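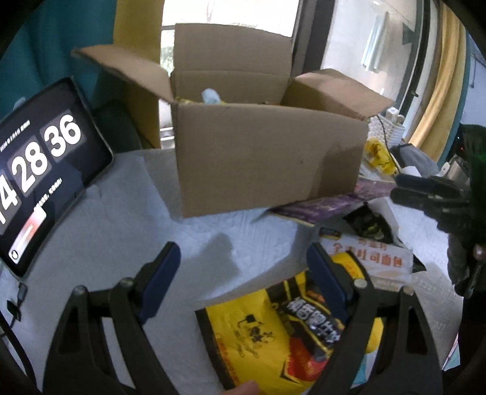 Open box on the covered table by the window.

Skiseo Community Board > Local Politics > Maldonado County

Topic: Party chair vote, recount of the delegate ballots

precinct_walker
Started December 2022

The county party posted the certified result of the chair vote last night. Incumbent chair 2,149 weighted votes, challenger 2,108. The challenger's side has filed for a recount under the bylaws, and two former chairs have signed a letter asking the incumbent to step aside whatever the recount says, on account of the October losses in the special elections.

I would like this thread to stay on the procedure. Does a recount under the bylaws mean recounting the ballots, or recomputing the weights? The filing asks for both.

quorumcall
Recounting the ballots. The article on contested elections says "the ballots shall be counted again by tellers who did not serve at the first count." It does not mention weights. The weights are set by the credentials report, and the credentials report was adopted by voice vote before the balloting opened. Once adopted it is closed.

dellwood_dem
It is closed unless somebody moves to reconsider, and the meeting adjourned, so there is no meeting left to reconsider it in. Agree with quorumcall.

The margin is 41 weighted votes. One delegate from a large precinct can carry more than that. A single misread ballot from the north end would flip it.

tallyman_b
I disagree with the two posts above. The weight for each precinct is supposed to come from the vote for the top of the ticket at the last general election. The report used registration figures for 14 precincts because the canvass was not finished when the packet went to Sateck for printing. That is a departure from the bylaws, and a body can't waive its own bylaws by adopting a report that happens to break them. A voice vote does not cure it.

quorumcall
Was a point of order raised at the time?

tallyman_b
No. The packet was handed out at the door. Nothing in it said which figures were registration and which were canvass. It took me two evenings with the state spreadsheet to find it.

quorumcall
Then it was not timely. Points of order have to be raised when the breach occurs, with a short list of exceptions.

tallyman_b
And a continuing breach of the bylaws is on that list. The chair is holding office right now on the strength of those weights.

precinct_walker
That is the argument in the filing, nearly word for word. What is the total effect of the 14 precincts if you swap in the canvass numbers?

tallyman_b
I get a net move of 325 weighted votes across all of them, but that is gross of how the delegates split. The ballots are signed, so the tellers can work it out. I can't from outside. It could go either way. Some of those precincts are the incumbent's.

ruvedance_voter
I sit on the east side in Ruvedance, which is one of the 14. Our weight went up under registration and our delegates mostly backed the challenger. Correcting the weights would cost the challenger votes there. People should be careful what they file for.

dellwood_dem
Which is why I suspect the filing will be narrowed to the ballots before the hearing.

ridge_rd_44
All of this is beside the point as far as I'm concerned. We lost three seats in October that we had held since before I moved here. Every time that happens the answer from the executive board is that turnout was low and a review is under way. The last review was never circulated. Two former chairs put their names on a letter and the response was a paragraph about unity. Recount the ballots twice if you like, I want the review.

quorumcall
The letter has no standing in the bylaws. Removal takes a petition from a third of the delegates and a noticed meeting.

ridge_rd_44
I know it has no standing. It is a letter.

precinct_walker
Petition is a separate subject and there is a thread for it already — please use that one.

Update for anyone following: the hearing notice is out. It is set for a Friday at the Maldonado office, 7 p.m., delegates and alternates only. The notice lists "recount of ballots" as the sole item. Weights are not mentioned.

tallyman_b
Then I will be raising the point of order at the hearing. I am an alternate.

quorumcall
Alternates can attend. Check whether you can be recognized when your delegate is seated. My reading is that you can't.

tallyman_b
My delegate is out of state that week. I will have the substitution form signed and with the secretary by Wednesday.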